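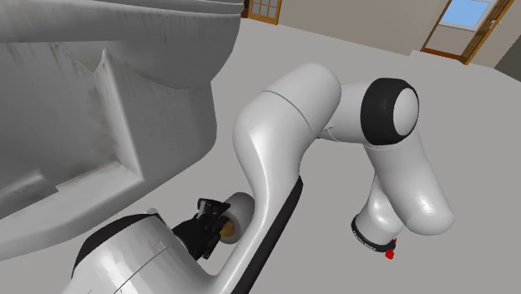 Yolanda Mateos wanted a robot that could change the paper towels in her garage. She has a bench in there, a sink, and a habit of reaching for a towel with both hands full of grease. She named the project Cletine and gave it a shelf of its own in the shared workshop at Drestiddale.

So far most of Cletine is software. Mateos and her shop partner, Vibeke Lund, do their early work in a simulator, where a dropped roll costs them nothing. They started with a model house somebody else had built and put an arm in it. Each run lasts a minute or two, and they have logged some 600 of them.

Rolls are harder than they look. Squeeze too much and a real one dents. Squeeze too little and it slides out when the wrist turns. Lund spent most of July on contact settings, changing friction in small steps and running the same grasp again.

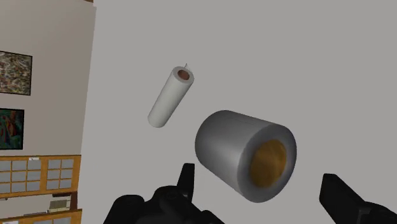

Two rolls and the black gripper in the simulator. The larger roll is the closer of the two.

The physical build is slower. The bench arm has three joints working and a printed gripper that flexes more than Mateos would like. She plans to stiffen the fingers before she moves any settings over from the computer.

Lund is less worried about the fingers. She wants a better camera mount first, and the two of them have been going back and forth on it – the budget covers one or the other. The parts order goes in next week.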